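Chapter 6
Gathering Demonstrations

Learning objectives

After completing this chapter, the student should be able to plan a set of demonstrations for a single manipulation task, decide which parts of a setting to vary, and keep records that allow another person to repeat the work.

6.1 Where examples come from

The earlier chapters treated the training set as given. A file was opened, its contents were divided, and a model was fitted to one portion and tested on another. In practice, someone must first produce that file. For a robot arm, each entry is an episode: a record of joint positions, gripper commands and camera views from the start of a task to its end. The quality of a learned behavior depends heavily on how these episodes were chosen.

Episodes may be gathered on a physical arm, in simulation, or in both. Simulation allows a setting to be reset exactly and its objects to be exchanged without labor. It also removes many small irregularities of real equipment, and the student should keep this in mind when reading the results in Section 6.5. 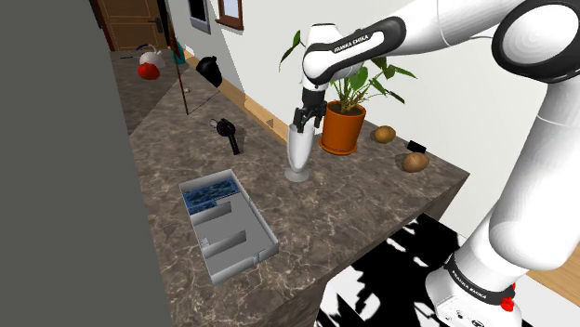

Sutine Østergaard

The running case in this chapter is the Brinar exercise, a simulated countertop task in which a Franka Emika arm takes hold of a tall, slender vase by its rim. Other household objects share the counter, among them a potted plant, a hair dryer and an open tray with dividers. A policy trained only on a bare surface has had no opportunity to learn which objects to ignore.

The exercise calls for 60 episodes. Of these, 24 keep the objects in fixed positions while the starting pose of the arm changes. A further 22 move the target object, and the remainder change the clutter. Students should complete the first group before beginning the second — errors in the recording setup are easier to find when little else is changing.

6.2 Deciding what counts as a success

A written success condition must exist before the first episode is recorded. "The vase is held" is too loose. A usable condition states how far the object must be lifted, for how long, and whether contact with neighboring objects is allowed. In the Brinar exercise the vase must remain clear of the counter for 2 seconds.

Failed episodes are to be labeled and kept. They are excluded from the first training run, but Section 6.4 returns to them when corrective demonstrations are introduced.

Key terms: episode, demonstration, success condition, clutter, reset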